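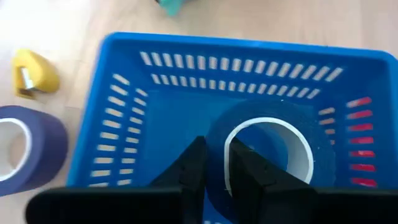 Wrist view, one finger inside the core, other one on the outside of the roll

Subject: Re: [jirdale-arms] gripper won't let go after a stall, then opens on its own

Quick one before I have to run, will do the proper writeup later. Replying inline.

On February 22, 2024, the Hayashi bench wrote:
> We had your open-by-itself thing here too, once, on the older
> Nutbridge build. Are you sure it's a stall and not a comms dropout?
> What do the logs say for finger current? Also what are you
> picking up, and does it happen on both arms?

Pretty sure stall. Current goes flat at the limit and stays flat, no gaps in the timestamps. A dropout would leave a hole and I can't find one. Bus error counter is at zero the whole session.

Objects: tape rolls, in and out of bins and baskets. It only happens on the tape. Grip is across the wall of the roll, one finger down the hole, so the thing in the fingers is stiff card plus a lot of tape and it doesn't give. Position target is further closed than the roll will allow, so the finger pushes and keeps pushing. On softer stuff the target gets reached and you never see it.

Sequence as far as I can get it from the log:

grip command, fingers stop early, current hits limit
600 ms later the Nuren board flags stall and latches
open command sent, board says ok, nothing moves
operator sees nothing, sends it again, and again
somebody clears the fault
ALL the queued opens go through, full speed

So the roll drops, and the fingers hit the end stops hard enough to hear across the room. That part is bad for the gears but ok. The part I don't like is that clearing the fault also re-enables the arm, and the arm had queued moves too. It took off toward its home pose with no warning. A hand had been near that gripper a moment before. No injury, no contact, but I've logged it as a near miss and both arms are staying at reduced speed until this is understood.
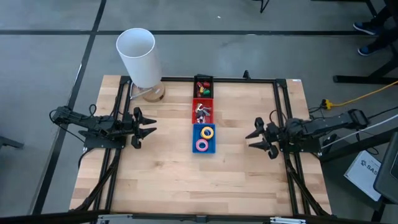 Both arms, to answer your question, but not evenly. The right one does it much more often. I swapped the boards left to right and the fault stayed with the right side, so I don't think it is the board. Could be the finger linkage is a bit tight, it feels stiffer by hand with power off. Haven't had it apart yet.

> Did you try lowering the grip current? We run ours way down
> and rely on the rubber.

Tried 40 percent. No more stalls but it can't hold a roll by the wall, slides out as soon as the wrist tips. Went up in steps of 5 from there and there's a narrow band where it sort of works. I don't want to live in that band, it moves when the motor warms up.

> Is the clear-fault supposed to flush the queue? I thought
> Nutbridge did that.

So did I!! It does on disconnect. It does not on clear. I read the code twice. The flush is in the disconnect handler only, the clear handler just pokes the board and goes on. If anyone on the list remembers why, please say, maybe there was a reason back in August when the handler got split. If not I'll send a patch.

For now what we changed at our end:

- clear-fault no longer re-enables the arm, that's a separate key now
- queue is emptied by hand before clearing (ugly, one line script, ask me)
- stand back from the table before anyone touches clear, and say it out loud
- close target for tape is now contact position plus 3 mm, not fully closed

That last one helped the most. Almost 40 grips since then with no stall. Not enough to call it fixed imo, and they were all with the same sort of roll.

The say it out loud rule sounds silly but the far side of the table is where it matters. You can be standing there looking at something in your hands, and whoever is at the keyboard has there eyes on the wrist view and doesn't see you at all.

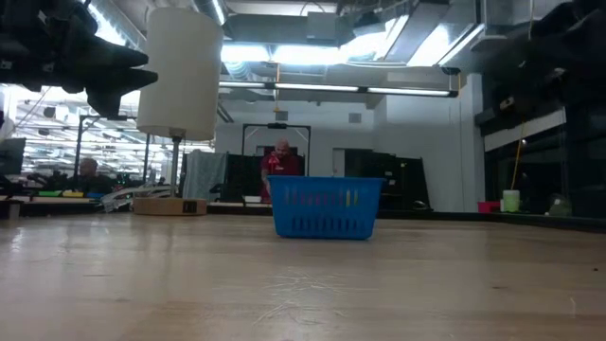 Across the table toward the far side, blue basket on the tabletop

Would like to hear from anybody running Nuren boards on two arms over one table:

1. does your fault latch per finger motor or for the whole arm? Manual says one thing and ours does the other
2. has anyone got the stall timeout to stick after a power cycle, ours goes back to default every time
3. is there a physical enable in your setup that Nutbridge can't override. We have the e-stop but no enable switch, I'm pricing one

Logs are on the Jirdale share in the usual folder, the one ending in _stall. Ignore the one ending _stall_old, wrong clock. Wrist video is in there too but it's big, don't pull it over wifi.

Please do check your own clear handler before the next session, even if you've never seen the fault. Takes a minute: queue an open with the motor disabled, hit clear, hands well away, see if it moves.

Will post the linkage findings once I get the right gripper aprt.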